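Grinton (hand-held gripper)

Grinton is an open hardware design for a hand-held parallel-jaw gripper used to record manipulation demonstrations for robot arms. It was drawn up by Girish Bhardwaj and first built at the Sengar shared workshop. The operator carries one gripper in each hand, performs a household task, and the motion of the two tools is recorded for later use in training a control policy. The design files, parts list and assembly notes were released on 4/17/21 under a permissive license. The current revision is the fourth.

Background

Early demonstration data at Sengar was collected by teleoperation, with a leader arm driving a follower arm bolted to a bench. The method gave clean joint readings but tied all work to one bench, and operators took a long time to learn it. Bhardwaj proposed dropping the arms during recording and keeping only the part that touches the object. If the hand-held tool and the tool on the robot have the same jaw geometry, the recorded path of the first can be replayed by the second after a change of coordinates.

Similar tools had been published by university groups. Grinton differs mainly in its assumptions about the builder. All printed parts fit a small desktop printer, no part requires machining, and the electronics can be soldered with a basic iron.

Construction

The body is a two-part printed shell closed with machine screws. It houses the jaw linkage, the trigger return spring, a position sensor and a small logging board. Vents are left in the shell for the camera electronics, which warmed up noticeably in the first revision. Wall thickness was increased in the second revision after several shells split along the layer lines near the handle.

The jaw is driven by the trigger through a rack and pinion. Both fingers move by equal amounts, so that the center line of the jaw stays fixed relative to the body. Full opening is 906 tenths of a millimeter in the drawings, a figure carried over from the first sketch and never rounded. Backlash at the fingertips depends mostly on how well the pinion is printed. The assembly notes recommend printing it flat, at the slowest practical speed, and discarding any pinion with a visible seam on a tooth face.
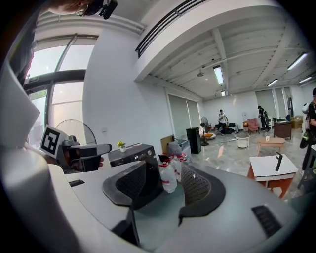
Finger pads are treated as wear parts and attach separately from the jaw carriage. Builders have used cast silicone, sheet rubber and compliant printed ribs. Soft pads hold irregular objects well but deform under load, and the contact point then shifts from the position given by the jaw sensor. Stiff pads reduce the shift and drop smooth objects more often. The notes ask only that the same type be fitted to the robot that replays the recording.

A complete gripper weighs almost 600 grams with the standard battery. This is acceptable for short tasks. Longer sessions cause fatigue in the wrist, and the usual remedy is a lighter cell and more frequent charging.

Position tracking

Each gripper carries a cube printed with square fiducial markers. A camera worn by the operator sees one or more faces of the cube, and the pose of the gripper is computed from the corners of the markers. A cube is used in place of a flat plate so that at least one face remains visible while the wrist turns. Each face has its own code, and the left and right cubes use separate sets of codes to prevent the two tools from being confused.

The marker pose is combined with an estimate taken from the gripper's own camera. Neither source is sufficient alone. The marker pose is lost when the operator reaches behind an object or looks away, and the camera estimate drifts when the view is filled by a plain surface such as a tabletop. The fusion software, named Dilla, weights the two by their recent error and interpolates gaps shorter than 14 video frames. Longer gaps end the recording.

Marker faces should be printed on matte stock. Glossy labels reflect ceiling lights and cause detections to fail at shallow angles. Cubes must also be glued square to the mounting post - an error of a few degrees is hard to see by eye and shows up as a steady sideways offset in every recording.

Calibration

Calibration is done once after assembly and again after any drop. The operator closes the jaw, opens it fully, and repeats the cycle 5 times while the logging board stores the sensor limits. The gripper is then placed in a printed cradle in front of the worn camera, which fixes the transform between the cube and the fingertips. Left and right tools are calibrated separately.

Clocks are aligned at the start of each session by tapping the two grippers together. The contact appears as a spike in both accelerometer logs and as a visible event in the video.

Use in recording

A session consists of many short repetitions of one task, with the objects moved between repetitions. Common tasks are picking up bottles, sorting small items into bins, and moving light goods between a table and the floor. Clear plastic bottles are regarded as difficult, as their outline changes with the background and thin walls yield under the jaw. 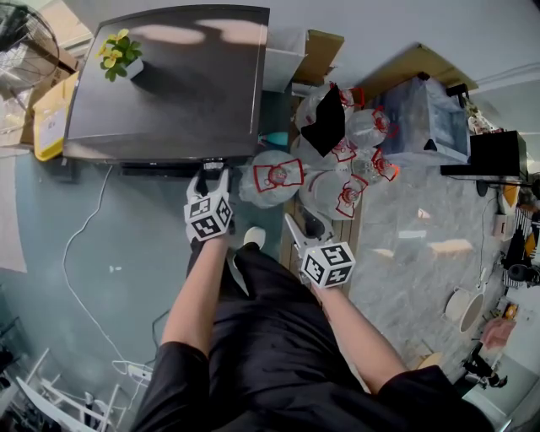 The Sengar notes advise against clearing the work area completely. Policies trained on recordings from a bare bench performed poorly in furnished rooms, and later sessions were held in ordinary rooms with other items left in view. Cables on the floor should be routed away from where the operator stands, as attention is on the hands during a task.

Revisions

The first revision used a friction slide in place of the rack and was abandoned when the fingers began to move unevenly. The second introduced the pinion and the thicker shell. The third, completed in July, moved the battery into the handle and added a strain relief to the charging lead. The fourth changed the cube mount from a clip to a keyed post, after clipped cubes were found to rotate slightly in use.

A variant named Ivent replaces the trigger with a lever for the whole hand. It gives finer control of closing force at the cost of a wider handle, and shares the jaw carriage and cube mount with the standard model.

Limitations

The design records no force at the fingertips. Tasks that depend on pressure, such as tightening a lid, can be demonstrated but often fail on replay. Recorded paths may also be out of reach for a given arm, because a person can step sideways or bend at the waist while a fixed base cannot. Dilla includes a reachability check that rejects such paths before training. The check covers joint limits only - collisions between the two arms must be tested separately.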